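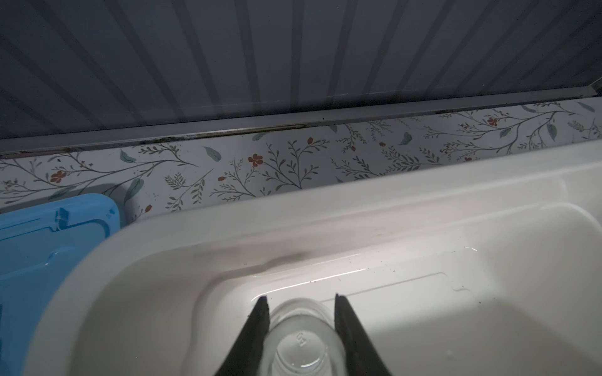 Worktop under the grey panel, white tray in front, blue lid to the left.

November, evening

Started on the kitchen at half past four with the intention of doing only the track. It took until after seven.

The track is the part I have been putting off. It is a narrow channel and it holds everything: crumbs, grease, grit from the sill. The grime is worst from the middle to the left. There are rust-coloured streaks in the groove as well, and I wanted to know whether they were rust in the rail or rust carried in from somewhere else. Method as follows. Dry brush first, an old toothbrush with the bristles cut to half length so that they stay stiff. Then the vacuum with the crevice nozzle. Then warm water with washing-up liquid, applied with a cotton bud, left for ten minutes and wiped out. Repeated twice on the left side. The loose dirt came away on the first pass. The greasy layer needed the second. Two of the streaks wiped off completely. The others did not move, so I take those to be in the metal.

I did not use the Billero paste. The tin says it is safe on bare metal but says nothing about paper, and the paper runs right up to the rail. Helge Bråten used it on his own window tracks in spring and lost the shine along one side. He regards this as an improvement. I do not.

The paper is holding better than expected. I put it down in February, the fern and red flower pattern from the shop in Zudville, and gave it until summer. It has been wiped most evenings and the print has not faded that I can detect. I notice the pattern more at the right-hand end, where the light is better. The dark specks on the left brushed off with a dry cloth. One corner at the back has started to lift. Pressed it down with the back of a spoon and a little paste glue. To be checked tomorrow.

There is enough left on the roll for one more full length if I cut carefully. Funmilayo says the same paper is sold in Skenow at a lower price but narrower, in which case it would need a join. A join next to water is a bad idea. I will keep the remainder for replacement and line the drawers with something else.

Washed the white tray by hand. It is too large to lie flat in the sink and has to be done one end at a time, turning it over the edge, and the water goes down your sleeve each time. Bicarbonate on the tea marks, left for half an hour. They are fainter. The scratches in the base will not come out and I have stopped trying.

The blue lid is still without its box. I tried it on every container in the cupboard and it fits none of them. The rim is slightly too wide for the square ones. Funmilayo Babalola took soup home in a box from here in the autumn and I suspect that is the other half. Wrote to ask. She replied at eight that she has a box with no lid and had assumed it came that way. She will bring it when she comes for the plums.

Ribbed panel: wiped down along the slats, top to bottom, with a damp microfibre cloth. Going across them leaves dirt in every groove. Slow work. Note for next time, do the panel before the track, as what came off the slats ran into the channel I had just cleaned and I had to do the left side again.

Lu under the table throughout. Ate a cotton bud, or part of one. Seems unaffected.

To buy: cotton buds, paste glue, bicarbonate.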